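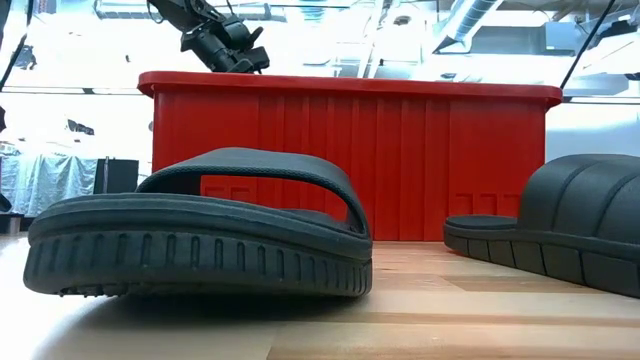 Setting up the sandal-to-bin cell

Quick notes for whoever runs the Tavier arm next. Assumes power is on and the e-stop has been tested. If not, go do that.

1. Bin first. Red bin across the table, long side to the table camera, ribs facing out. Arm works from behind it. Push down on the rim, it shouldn't rock.

2. Sandals in front of the bin, both of them, bare wood between. Don't stack. Straps up.

3. Check the arm cable. Needs a bit of slack in the loop or the wrist joint pulls at full reach. Too much and it snags on the rim. Retie if you have to.

4. Jog the arm down over the bin by hand. Speed at 20 percent, no higher. Stop 4 cm above the rim and save that as HOME_BIN. Old value is from a shallower bin, dont use it.

5. Same again over each strap. Grab the strap at the side where its thick, not the middle. Middle folds and you loose the grip.

6. Dry run, gripper open. Watch the rim on the way back, that's where it clips.

7. Glare on the left side of the table? Drop exposure before you touch anything else. Sarmīte spent 45 minutes re-teaching points in March and it was only the light.

8. Full speed once you get five clean cycles. Then save the program, new name, initials on the end.

Gripper pads: wipe every 100 cycles. Spares in the Plukier drawer. If it's empty ask Urmas.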